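De : Eoin Ó Ceallaigh
À : liste Atelier-Rangement
Objet : Re: [atelier] Panneaux perforés, quel entraxe ?
Pièce jointe : 1

Bonjour à tous,

Konrad Baumgartner a écrit :
> Je refais le mur du fond de mon garage (2310 mm de long, mur en
> parpaing pas très droit) et j'hésite entre des rails et du panneau
> perforé. J'ai surtout des serre-joints, des ciseaux et une
> collection de rabots un peu lourde. Est-ce que les crochets tiennent
> vraiment dans le perforé ? Et vous laissez combien derrière ?

Konrad, fonce sur le perforé ! J'y suis passé en septembre, après des années de clous plantés n'importe où, et je ne reviendrais en arrière pour rien au monde. Rien que le plaisir de déplacer un outil de trois trous vers la gauche un soir où l'on n'a pas envie de travailler...

Pour la tenue des crochets, tout se joue dans l'épaisseur du panneau et dans le vide que tu laisses derrière. J'ai mis des tasseaux de 20 mm, vissés à la verticale dans le parpaing, avec des cales là où le mur part en vrille (chez moi il y avait 7 mm d'écart entre le haut et le bas, une horreur). Le crochet entre, bascule, et vient se plaquer contre le dos. Avec moins de vide, j'avais essayé sur une chute, il fallait forcer et le trou s'abîmait très vite.

Les rabots, je ne les accrocherais pas. Fais-leur une petite étagère inclinée avec un tasseau en butée, portée par deux équerres qui traversent le panneau et se vissent directement dans les montants. La mienne fait 200 mm de profondeur et elle n'a pas bougé d'un poil. Les serre-joints, en revanche, sur une simple barre, c'est parfait, et on les attrape d'une seule main.

Côté fournitures, j'ai pris les crochets Nivel, et deux ou trois porte-tournevis Matach récupérés chez un voisin. Les Matach ont une tige un peu plus fine, ils flottent un peu : un tour de ruban adhésif et on n'en parle plus. Si quelqu'un a testé les Keane, ça m'intéresse beaucoup, surtout le modèle double pour les scies japonaises !

Dernière chose, avant de visser quoi que ce soit, pose le panneau à plat par terre et dispose tous tes outils dessus. J'y ai passé un après-midi entier, avec un crayon et beaucoup trop de café, et c'est sans doute le moment que j'ai préféré dans tout le chantier. Prévois aussi de la place pour les outils que tu n'as pas encore (on se connaît).

Envoie-nous des nouvelles quand tu auras attaqué les tasseaux !

Amicalement,
Eoin

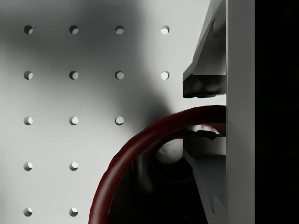
Panneau perforé blanc, trous ronds (image de synthèse)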